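Home Kitchen Workshop Tools Paint and Finishes Bench Machines Contact

Looking after a bench arm and its gripper

These notes cover a single arm on a fixed base beside a wooden table, doing light work such as picking up mugs and bowls. They should suit most arms of that size. Check your own manual before undoing anything, and never reach in while the drives are on.

Start with the base. Switch off, let the arm come to rest on its brakes and put a spanner on each mounting bolt in turn. Ours were last tightened in September and 2 of them had crept. A loose base feels like a gripper fault, and you can waste a morning on the fingers before you think to look lower down. Mark each bolt head and the plate beside it with a line of paint pen – next time you only have to look.

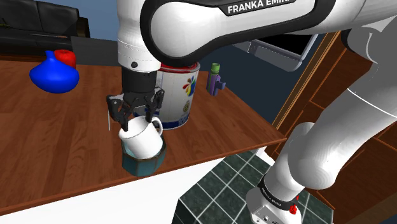
Wipe the arm from the top down with a damp cloth and a drop of washing-up liquid, then a dry cloth. Don't spray anything at the joints. Dust collects in the seams, and a soft toothbrush gets it out without scratching the white covers. Keep solvents away from the covers altogether, even for paint spots. A thumbnail or a wooden coffee stirrer will shift most of them once they have hardened.

The fingers need more care than the rest. Look at the tips under a good light. If they are shiny they have lost their grip and smooth china will slide. We stick on pads from Pilla, cut a little short of the tip, and change them in pairs. Clean off the old glue first and leave the new pads overnight with a clothes peg holding each one. After that, close the fingers slowly on a strip of paper. It should tear before it pulls out. If it pulls out at one side only, the fingers are out of line and want resetting.

Grease goes on the finger slides only, and very little of it. The Darnberg tin we use has lasted through 263 hours of running and is hardly dented. Too much grease picks up grit and ends up on the cups.

Then teach the positions again. Any time the pads or the bolts have been touched, the old points will be slightly out. Use the slowest speed and go to each point from straight above.

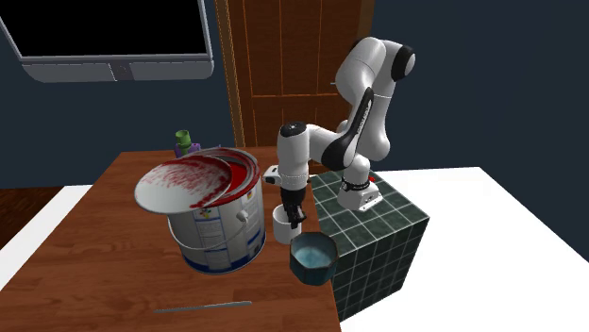 Teaching goes best with the same few things left on the table each time, so that you can compare one session with the next. Ours are kept in a box marked Greenberg, with their places noted on a card inside the lid. A plain cup is a fair test of the gripper coming down at the rim, and a bowl with flat faces soon shows up a tilt. Watch what stands close by as well. An open paint bucket with its lid lying tilted across the top takes up more room than the bucket does, and the lid has to be allowed for when you set the path. The same goes for a wire handle hanging down the front. Set the travel height by the tallest thing on the table plus 53 mm, and run the whole path with the fingers empty before you ask it to lift.

If the arm stops with a force warning partway down, don't just raise the limit. Back it off by hand guiding, check the point, and try again 3 times at slow speed. A warning that comes at the same height every time is nearly always a badly taught point. One that wanders is more likely to be a cable pulling. Follow the cable back from the base and see that it has slack when the arm is at full stretch – the Dosivport clips are good for this, as they open without tools.

Write down what you did and the running hours, and keep the sheet with the spare pads.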